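Gripper notebook, July
Bench 2, wrist camera arm

Carrying on from the last entry. Goal for the week is to decide which fingers stay on the arm for the potting-bench tasks. Candidates are the Malline wedge fingers (black, hollow back, rubbery pad) and the flat parallel jaws that came with the Antoniuk gripper. Third option was the Clirnbridge suction cup but I took it off the list. A cup needs a flat clean face and half the things we handle are handles.

Setup

Same arm, same mount plate, same controller for both sets. Controller is the Nekdale box on the old firmware. I did not update it mid-test. Wrist camera is on the short bracket, looking down past the fingertips at an angle. Exposure locked for the flat jaws and then I forgot to lock it for the first block with the wedges, so that block got thrown out and rerun. Lights are the two overhead strips plus the window, blind down.

Task list is the one from the spring: pick up a small hand tool by the handle, lift clear, carry to the far side, put down, open, back off. Plus the dirt task, where the tool gets dragged through a little loose soil on the table. Teleop for all of it. Nothing learned is running yet.

Total attempts logged across both finger sets: 836. That includes the ones where I hit the stop button, marked S in the sheet. The rerun block is in there, the thrown-out one is not.

Flat jaws

Good on anything with two parallel sides. They close square and the force reading is steady. On round handles they are poor. The handle touches each jaw along one line and rolls. With a light tool you get away with it because there is not much weight out at the head. With anything head-heavy the tool swings down as soon as it leaves the table, and then you are carrying it head-down and can't set it flat again without regrasping.

Tried wrapping the jaws in silicone tape. Better for a while. The tape creeps toward the tip and bunches up and then the jaws don't close all the way, which the controller reads as "object held" with nothing in there. Wasted most of a morning on that. If anyone tries tape again, zero the gripper after taping and check the closed reading every so often.

Flat jaws do have one thing going for them, they are thin. You can get one down between a handle and the edge rail of the table.

Wedge fingers

Bolted straight on, no adapter. The screws in the bag were too long and bottomed out before the finger was tight. Used our own M3s from the drawer.

They bend around a round handle and hold it in more than one spot. Roll is mostly gone. Force reading is mushier because the finger gives before the load shows up, so the old threshold was no use. Ended up at 40 on the controller's scale. Under that, heavier tools slip. Over it the fingertips cross past each other on thin handles and pinch from the side, and the tool turns in the grip.

They are fat. Wide open they eat into the bottom of the camera view on both sides, and the right one hides a lot of what I'm trying to grab when the handle comes in from that side. With the flat jaws I could see the handle right up to contact. With these I line up on the head of the tool, guess where the handle goes, and close. Works more often than it sounds like it should but I don't want to train on it.

Moving the camera out to the long bracket gives back some of the view. It also puts the camera in line to hit the rail on low approaches, and it shakes more on fast moves. Back on the short bracket for now.

Controller notes

Nekdale box dropped the gripper connection twice, both times right after a stop. Power cycle fixes it. Unplugging and replugging only the gripper cable does not.

Open command is slower than close by a noticeable amount. Same with both finger sets so it isn't the fingers. Probably a speed setting buried somewhere. Left alone so the comparison stays fair, will look at it when the comparison is over.

Loop timing was fine the whole way through. The camera stream is the slow part. When the recorder is writing to the shared drive it stutters, so record to the local disk and copy at the end of the day. Total saved clips so far is 1,996, counting the spring ones. Need to clear space before the next round.

Numbers so far

Split is in the sheet, tab 3. Wedges got 462 of the attempts, flat jaws got the rest. It's uneven on account of the rerun plus the threshold hunting, which I logged as attempts and maybe shouldn't have. Not going to quote success rates here until the threshold-hunting rows are pulled out. From the chair, wedges are clearly ahead on round handles, flat jaws ahead on getting in close to the rail, and no difference I'd bet on for anything in the open with flat sides.

Drops at put-down are a separate problem. The wedges hang on to the tool a bit as they open and drag it sideways. The flat jaws let go clean.

Dirt task

Soil on the table is harder on the camera than on the grippers. White table, dark specks, and the tool's shadow goes soft gray and runs into the dirt, so in the wrist view it is hard to say where one stops and the other starts. Doesn't bother me when driving. It will bother anything that tries to segment the patch. There's also glare off the table toward the bottom of the view, right where the fingers meet the work.

The green plastic of the rake stands out fine against white. Its light wood handle stands out less, and that is the part we grab. Wide-open wedge fingers over the rake, short bracket: 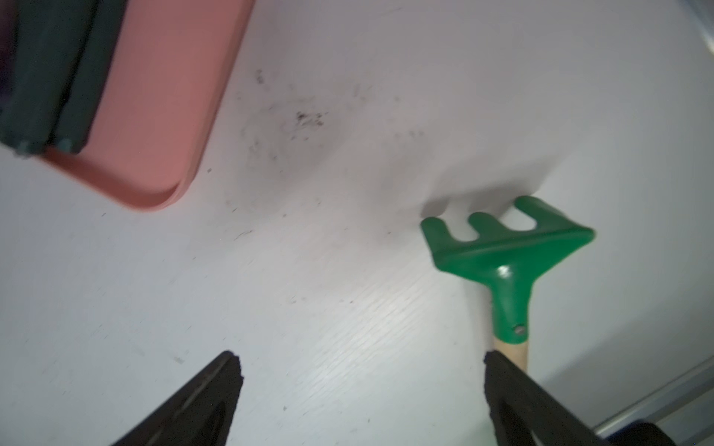

Still to do

Pull the threshold-hunting rows out of tab 3 and redo the split.

Wrap a strip of colored tape on the rake handle where the grasp should go and see if lining up gets easier. Keep it narrow so it doesn't change the grip.

Repeat the rail-side approaches with the wedges only half open. They may fit if they don't start so wide. Check whether the controller will take a half-open preset or if it has to be done by hand each time.

Try one blind off and the other strip light off for the glare. One change at a time, write down which.

Try the long bracket again with a stiffener. There is a bit of angle stock left under the bench that might do.

Ask Malline whether the narrow version of the finger is out yet. If it takes the same screws it can go on without redoing the mount.

Wipe the finger pads before the next session and see if the hanging on at put-down changes. Could be grit in the pad texture, could just be how the pad is. If there's no change, try opening in two stages, a small amount, pause, then all the way.

Leaving the wedges on the arm tonight. Threshold is saved in slot 2. Slot 1 is still the flat jaw setting, don't overwrite it.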